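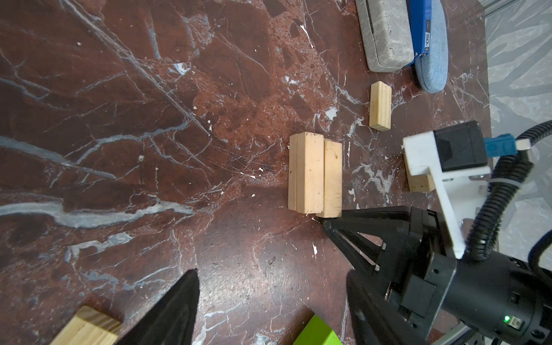

Is it worth paying extra for the limited vinyl of a new album?

Posted by fanaris_78

My favourite band (small, loud, you probably haven't heard of them) have a new record out in March and there are two vinyl versions. The plain black one is in most shops. The other is a coloured pressing of 500 with a different sleeve and one extra song, and it costs nearly twice as much. Pre-orders open on Wednesday morning on the Barasa site and I keep changing my mind. I do play my records, I'm not one for keeping them sealed. Does the coloured stuff sound worse? And do the extra songs usually end up online anyway?

Itgate

I've bought both kinds for years and I can't hear much between them. Picture discs are the ones I'd avoid, they hiss on my deck, but ordinary coloured vinyl has been fine. A bad pressing is a bad pressing whatever colour it is.

The extra song is harder to call. The last one I paid for was on streaming by the summer and I was a bit cross – then again, I'd played it to death by then. If you love the band, get it. If you're only worried about missing out, the black one will do you nicely and you can spend the difference on a gig ticket.

One tip: make your account and save your address before the morning of the sale. I lost a copy of a live album because I was still typing my postcode.

Idard

just get the cd

slowside_b

Check how many they're really making. My copy of their second album was sold as "limited" and it's numbered out of 4,000, and mine is well past 3,000! You can still pick those up second-hand for less than I paid. 500 is properly small though, so you'd probably get your money back if you went off it.

Also look at the postage before you order. Barasa charged me separately for a record and a T-shirt in the same basket. I emailed them and they did refund one lot, but it took ages.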